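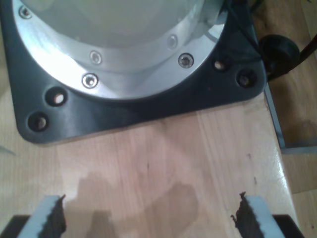

Base plate and flange on the wooden table, main workroom.

Plovdale Shared Workshop
Spring safety check, ground floor and store
Sunday, April 21, 2019
Checked by: Arel

Marks used: OK / Attention / Not OK. Comments are written only where I had something to say.

1. Exits and walkways

Front door opens fully from inside – OK
Back door opens fully from inside – Attention
The door opens, but the lower bolt is stiff and must be pulled with two hands. Please put oil on it and check again in one week.

Walkway to back door free – Not OK
Two bicycles and a roll of carpet were standing there. I moved the carpet. The bicycles were locked together, so I have left a note on them.

Exit sign lit – OK

2. Fire

Extinguisher by the sink, needle in green – OK
Extinguisher in the store, needle in green – OK
The label with the service date has become difficult to read. I could make out November but not the year. The Śliwiński company should be asked for a new label at their next visit.

Fire blanket in kitchen corner – OK
Smoke alarms tested with button – Attention
All of them sound, but the one in the store is much weaker than in the last check. New battery is ordered.

3. Electricity

Fuse box closed and reachable – OK
Extension leads without damage – Not OK
Lead no. 11 has a cut in the outer cover near the plug. I took it out of use and put red tape on it. Please do not remove the tape and use it "only for the radio".

Kettle and hotplate switched off at wall – OK

4. Ladders and shelves

Step ladder, feet and hinges – OK
Long ladder – Attention
One rubber foot is worn on the inner side. It can be used on the carpet, not on the tiles.

Store shelves fixed to wall – OK
Top shelf load – Attention
There are 5 full paint tins up there again. Heavy things belong on the bottom shelf, as was agreed in November.

5. First aid

Box complete – Not OK
Small plasters and eye wash are missing. The refill set is no. 271 in the Wulumel catalogue.

Accident book in its place – OK
Last entry is on page 63, a small burn at the hotplate, filled in correctly.

Next check: after the bolt, the lead and the first aid box are done – I will hang the new list beside the fuse box.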